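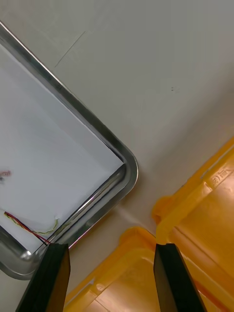 *The steel tray and the yellow container, bench 2, Trirkcombe.*

The rule at Trirkcombe was that the arm did not touch a wire until a person had read the card aloud. It was rule 16. It had been written by someone at Runwood, where they did the same work on a bigger floor, and it had come over with the benches.

I read it aloud every morning for most of a year. "Paper flat. Wires on paper. Tape inside the rim. Hands clear." Then I pressed the green key and the arm came down.

In September the other reader left and I had both benches. Vustley, who paid for the work, wanted 1100 wires sorted before the end of the month. I worked out how long the reading took and how many times I did it in a shift, and I stopped reading aloud. I looked at the card and pressed the key. After a few days I stopped looking at the card.

Nothing went wrong. I want to put that down plainly, as people expect the story to go the other way. The arm picked up red wires and black wires and put them where they belonged. The count went up. Vustley sent a note to say thank you.

The Adugna inspector came at four in the afternoon, near the end of my shift. She had a grey coat and a folder. She stood by bench 2 with her hands behind her back and asked me to carry on as normal.

I laid out a fresh tray. I pressed the key.

"You didn't read it," she said.

I said I knew the card by heart.

"Say it, then."

I said, "Paper flat. Wires on paper." Then I stopped. I could see the card from where I stood, but she had moved in front of it. The arm had halted over the tray with its fingers open, and it stayed there, as it was set to do when two people were inside the line.

"Tape," I said, after a bit. "Tape inside the rim."

"And the last one?"

I was leaning on the bench. My left hand was on the table next to the tray. I took it away and put it in my pocket.

"Hands clear," I said.

She wrote something down. It took her a long time, or she wrote slowly. I asked if she was going to close the bench and she said no, that wasn't for her to say. She asked how many readers we were meant to have. I told her 2. She asked how many we had and I told her that as well, and she wrote that down with more care than the first thing.

When she had gone back over the line the arm started up again by itself. That was allowed under the rules as they stood then. I watched it finish the tray and go back up to rest.

The report reached us 24 days later. Rule 16 stayed as it was. There was a new one after it, saying the arm must not start again until the card had been read from the top, and a letter to Vustley about the second reader, which I was not shown.

I put out the next tray and smoothed the paper down. The floor was quiet apart from the fans. I stood back from the bench and read the card.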